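About Us | Packaging Trials and Room Services

Kettani is a packaging test and layout office in Poltamside. We assess small retail cartons, corrugated inserts and the workstations at which they are handled. Our customers are mostly manufacturers with short product runs and no test room of their own. They send us flat stock, dielines or finished boxes, and we return a written report with measurements, handling notes and, where requested, a revised drawing.

The company was founded by Nanami Fujimoto, who trained in structural carton design, and Banafsheh Golestani, who came from facilities planning. The two subjects are normally bought separately. A carton is approved by one department and the bench it is packed on is ordered by another, and the mismatch appears later as crushed corners, slow folding or a label that faces the wrong way. We look at both under one job number.

The room

Our trial room is a single rectangular space with a flat white ceiling. Services run on the surface: conduits and pipes cross the ceiling exposed, and the air-conditioning unit is mounted high on the wall with its pipework rising from it. Lighting is fluorescent. We kept the services visible when we took the lease. Access for maintenance is direct, and a fault can be traced without removing panels.

Temperature is held at 73 degrees Fahrenheit during a trial. Board takes up moisture from the air and changes stiffness as it does so, and results taken in an uncontrolled room are difficult to compare from one month to the next. Stock is left to condition overnight before any measurement is recorded. Customers who deliver in the morning should expect work to start the following day. 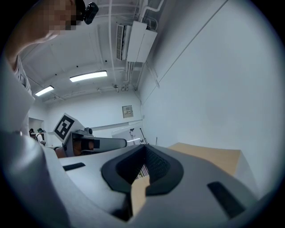
Materials we accept

Most of our work is in folding carton and light corrugated board. We accept plain, coated and printed stock, die-cut inserts, notched dividers, sleeves and small rigid boxes. Notched parts are of particular interest to us. A notch that is correct on the drawing can bind once the board is scored and folded, and the tolerance depends on thickness, grain direction and the order of assembly. We check fit on cut samples before commenting on the drawing.

The sample archive holds 3894 entries. Each entry consists of one flat blank, one assembled piece where available, and a record sheet giving board grade, caliper, finish and the date of receipt. Of these, 2704 have complete record sheets. The remainder came with the Petus collection, which we took over when that firm closed its sample library, and they are being measured again as time allows. Original Petus labels are kept on the blanks even where we believe the grade to be wrong. The corrected grade goes on the record sheet.

We do not accept food-contact packaging that has been filled, pressurized containers, or anything marked as hazardous. Unfilled food cartons are acceptable.

Furniture and floor

The trial room is furnished sparingly. The center of the work is a square table with a pale oak-grain top and gray legs, set against the white back wall. A plain top is used so that the outline of a small carton stays easy to read from a standing position, including white cartons with dark or colored print. The wall behind it acts as a backstop and a neutral background.

White desks run along the left side for paperwork and are fitted with black office chairs on five-legged bases. Desks are not used for trials. Record sheets, drawings and reference pieces stay on the desk side, and the item under assessment goes to the table. The floor is dark wood plank, which shows dropped offcuts and pale board dust clearly.

How a carton trial is run

A standard trial has 2 parts. In the first, the carton is assessed as an object: squareness, panel bow, closure, print register and stability when standing on its smallest face. In the second, it is assessed as something to be handled. The carton is placed upright on the table and we record where it can be taken hold of, which panels deflect under light pressure, and whether the print suffers at the contact points. 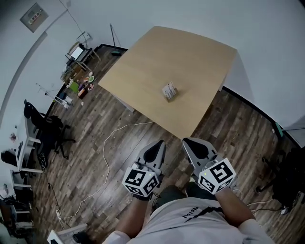 Small upright cartons are usually the more demanding case. The base is narrow relative to the height, the center of gravity shifts with the contents, and a slight bow in one panel is enough to make the box rock. We report the tilt at which the carton falls for each of its four sides, empty and loaded. If a customer does not supply the contents, we load with a blank of equal mass — the method is stated in the report.

Where a carton fails, we give the cause if we can isolate it and say so plainly if we cannot. Recommendations are limited to changes that can be made on the customer's existing tooling unless a new die has been discussed beforehand.

Workstation layout

Layout work is handled by Banafsheh Golestani. It covers table height, reach, lighting position, clearance behind seated staff and the routing of power to the bench. The deliverable is a scaled plan with a furniture schedule. We have no supply agreement with any furniture maker, and schedules give dimensions and finishes in place of catalog numbers.

Our layout records are kept in Stestik, a job log written in this office. It ties each plan to the cartons packed at that station, so that a later change in carton size can be checked against the bench. Customers receive an export of their own records on completion and may request another at any time.

Reports and retention

Reports are issued as a printed copy and a file. The printed copy is signed by the person who carried out the measurements. Nanami Fujimoto reviews all structural reports before release. We keep one reference piece from each trial in the archive unless the customer asks for everything to be returned, in which case the record sheet is kept and the entry is marked as having no sample.

Sample submission

Send at least one flat blank and one assembled carton of each size, packed so that the assembled piece carries no load in transit. Include the drawing, the board specification as ordered, and the intended contents or their weight. Mark the grain direction on the blank if it is known. Conditioning space is limited in June, when seasonal lines are submitted, and large sets should be arranged with the office before dispatch.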